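Stedgate Night Shelter – June walk-through, safety checklist with comments
Filled in by Nhi Tiêu. Started 4:10 pm, doors open at 6. 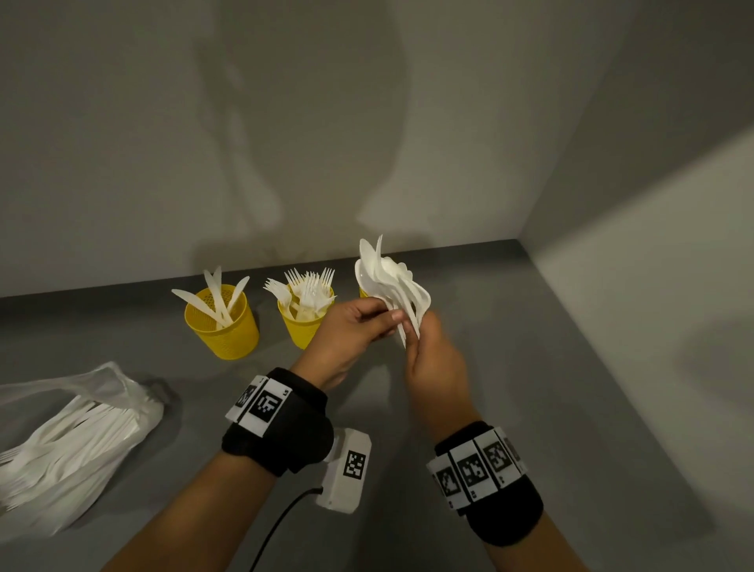
1. Entrance and sign-in

Front door opens fully, closes on its own – OK
Ramp clear – OK. Handrail wobbles at the bottom bracket. Two screws missing. Reported to Skoso, they hold the building contract.
Sign-in desk not blocking the exit – NO. Desk had crept about again, moved it back against the wall. Put tape on the floor this time.
Head count sheet at desk – OK
Capacity notice posted – OK, says 42. Someone wrote over the 2 in pen, needs reprinting.

2. Sleeping room

Cots set out per floor plan – OK
Center aisle clear – OK on the day. Bags end up in it by 9 most nights. Night staff please walk it before lights down, not after.
Cots sound – 6 pulled. Torn canvas on four, bent legs on the other two. Tagged and in the back hall. Do NOT put them back out, even on a full night. Call Prinis House for overflow instead, the number is on the desk phone.
Blankets clean, bagged – OK
Extension cords – NO. Found one cord running to another cord behind the radiator, phones charging on it. Removed. We need a proper charging shelf, asked for this last winter also.
Window latches – OK exept far left, stuck shut. It isn't an exit window but still want it fixed before the hot weather.

3. Fire and exits

Exit signs lit – back hall sign out. Bulb or battery, couldn't tell. Fix before anything else on this list.
Extinguishers in place, gauge in green – OK in kitchen, OK in hall. Sleeping room one is on its hook but the tag is unreadable. Service company to check.
Smoke alarms tested – OK, all sounded
Carbon monoxide alarm – OK
Back exit opens from inside with no key – OK, stiff. Push hard.
Evacuation drill this quarter – NOT DONE. Last one had staff only. Next one has to include guests, it's their building at 2 in the morning more than ours.

4. Kitchen and serving

Fridge temp log – gaps. Two evenings with nothing written. Fridge itself reading fine when I looked.
Hot food thermometer – missing. Bought a new one out of petty cash, receipt in the folder.
Hand sink has soap and towels – soap yes, towels no. Refilled.
Allergy board – blank. Needs to be filled in before each serving, even if it's only soup and bread.
Bleach and cleaners kept away from food – NO. Spray bottle on the bread shelf. Moved to locked cupboard. Please, folks.
Coffee urn cord – OK, but keep it off the edge of the counter

5. Bathrooms and showers

Water temp – OK
Non-slip mats – one in the women's is curling up at the corner. Throw out, new ones in supply closet.
Sharps box – three quarters full. Pickup requested.
Door can be opened from outside in an emergency – OK men's, OK women's. Family bathroom key wasn't on the ring. Found in the desk drawer. Goes back ON THE RING.
Naloxone kit on wall – OK, in date. Second kit should be at the desk and wasnt. Mạch outreach van may have borrowed it, I have left them a message.

6. Staff and paperwork

Two people on overnight – OK by the rota
First aid card current – one lapsed, he's booked on the next class
Incident book – OK, but initials are not enough. Full names.
Guest lockers – OK, three keys lost. Replacement locks quoted, and the whole lot comes out of the same $2000 repair money as the handrail and the exit sign. Sign first, handrail second, then lockers with whatever is left.

Still open tonight: back hall exit sign (battery lantern hung there for now – check it hourly), handrail, desk naloxone kit.

Result: OK to open with the above. Copy to the city housing office, copy in the red binder. I'll be back to recheck section 3 when Skoso have been.

N. Tiêu, 5:35 pm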